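White topper board on a wood table: worth it or not?

pondside_54
Joined in June
I need a second opinion before I spend money. The Kurnier people sell a matte white board you lay over an existing table, 340 for the large one. The page says it "protects the wood and wipes clean in seconds." I have a decent wood table I'd like to keep decent. Does anybody here use one every day, or is this a cutting board with a marketing budget?

glue_and_regret
I've had one for two years. Mine is fine. Wipes clean, mostly. Get it.

Tessellate
"Mostly" is doing a lot of work there. What doesn't come off?

glue_and_regret
Pencil, if you leave it. Anything with red dye in it. I use a damp rag and move on with my life.

H. Arango
I'm going to be the grump. I bought the Jastance version, which I'm told is the same slab for less, and put it on the table in the back room where we sort small parts and boxes.

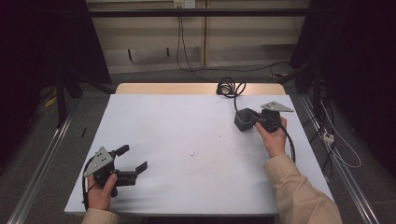

Matte white looks great in the store and then it shows everything. Gloss you can at least wipe. With matte, stuff seems to settle into the surface. There's a dark smudge near the middle of ours and faint reddish specks a little way off from it, and I don't believe a word of "wipes clean in seconds." The other thing is size. Ours doesn't reach the far edge, so a strip of the light wood stays bare back there. If the whole point is protecting the wood, measure first.
- Heriberto

pondside_54
OK, the bare strip would bug me. Did you try anything on the smudge?

H. Arango
Dish soap. Then baking soda, which I was sure would scratch it. It didn't scratch it and it didn't do much else. I stopped there.

Tessellate
Could be a scuff and not dirt. If it's a scuff you can scrub until next year. Drag a fingernail over it and see if you feel anything.

H. Arango
Could be. I can't feel an edge, for what that's worth.

mrs_lindqvist
I disagree with the grump. A pale surface is supposed to show the mess, so you can find the tiny screw you dropped. Try that on brown wood with a grain in it.

H. Arango
Fair point about the screws. I still wouldn't pay 340 for it.

glue_and_regret
Nobody said you had to. The Jääskeläinen one was 264 when I looked.

Tessellate
And how thick is that one? The cheap ones bow if you keep anything heavy on one side. I'd want to see it after a summer.

glue_and_regret
No idea. Mine is a Pondau and it's flat as the day I got it.

pondside_54
I'm leaning toward a big vinyl mat for 23 and seeing how long I can stand it. My table is a little over five feet long, if anyone knows of one that really covers that.

mrs_lindqvist
Vinyl curls at the corners. Leave it flat under some books overnight before you judge it.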